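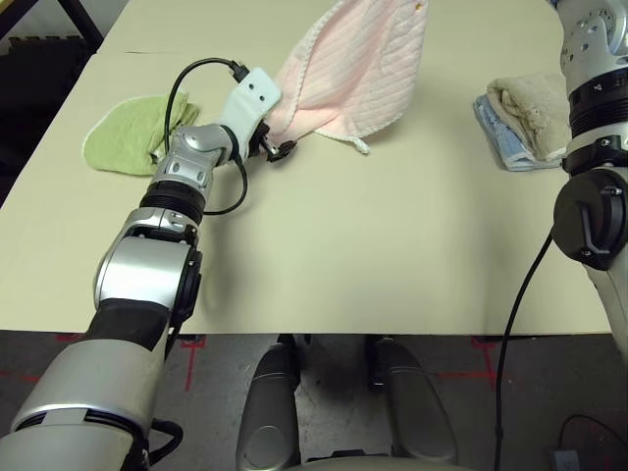 Washing new towels before first use in shared accommodation

Posted by Parisa Hosseinzadeh
Monday, June 13, 2022

Our residence at Custlow has taken delivery of new bath towels, several of them pink. The supplier's leaflet advises washing before use but gives no temperature. Residents have also reported that the February order still sheds lint and does not dry the skin well. Kindly advise on the correct procedure.

Garnet Sandhu

New towels should be washed separately at 30 degrees for the first two washes, with half the usual detergent. Fabric softener should not be used at any stage - it coats the fibres and reduces absorbency. Strong colours are to be kept apart from whites until the rinse water runs clear. Shake each towel before drying and empty the lint filter after every load.

Lacey Clegg

We use vinegar. Works well enough.

Ezequiel Zavala

I concur with Garnet Sandhu on softener. For the February order, one hot wash without detergent normally removes the residue, provided the care label permits it. Drums should not be overfilled - our limit is 8 bath towels per load.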